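Collection update from the Estthorpe bench

The two-arm station at Estthorpe moved to its second task family in June. The first, Fjeld, covered boxes and tins and closed with 2649 accepted episodes. The second is called Karnavia and deals with produce: whole vegetables, one at a time, moved between the table and a plate.

Episodes are recorded by teleoperation. Joint positions for both arms, finger positions for both hands and the head view are logged against one clock, and an episode is thrown out if any stream drops during a grasp. Karnavia stands at 1427 episodes, of which 675 have passed review. The ratio is lower than for Fjeld. Most rejections come from operators correcting a grasp halfway through, which the first training runs copied faithfully – the policy learned to hesitate above the object for no reason.

The instruction sheet has been changed accordingly. Operators now choose the approach before the arm moves and hold to it. If the grasp fails, the episode is kept but labelled as a failure, and the retry is recorded as a separate episode. Start positions of plate and vegetable are taken from a printed list of 7 layouts, and the list is rotated at each change of operator. The idle hand must stay in view of the head camera, open and off the object, so that the model sees both hands throughout.

Cabbage is the object in the current block. It is round and uneven, and a grip that suits one side may not suit the other.
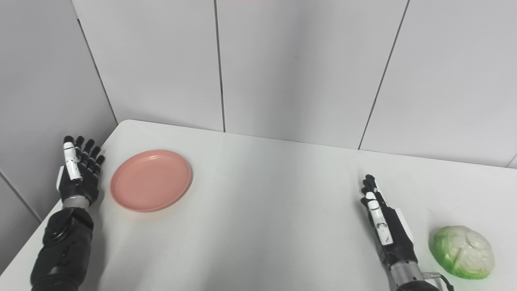

Cabbage and pink plate, in one picture apart on the table, in the other with the right hand's fingers over the cabbage at the plate.

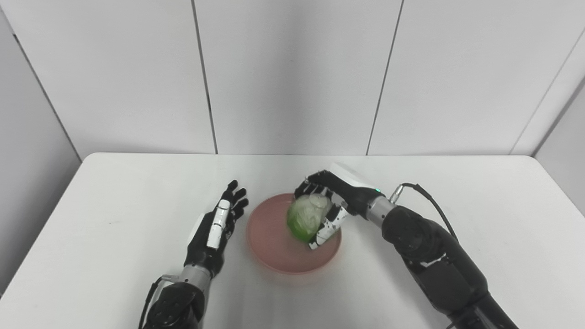

Hedvig Rustad wrote in after the last issue to ask whether the failed episodes are worth their storage. Her own view is that they are, provided the label records when the grasp was lost as well as the fact that it was. "A failure with no time mark is half an example," she writes. "You can count it but you can't train on the part that matters." She would also like the layouts to be drawn at random, on the grounds that any fixed list will be learned as a list.

The time mark will be added to the review form from the next block. Random layouts are under test at Kukow, where the second station is being set up, and Estthorpe will keep the printed list until those results are in. Requests for the review form and the current instruction sheet should go to the bench desk.

3 shares | 2 comments

Contact the bench desk | © Estthorpe Bench Newsletter | Back to top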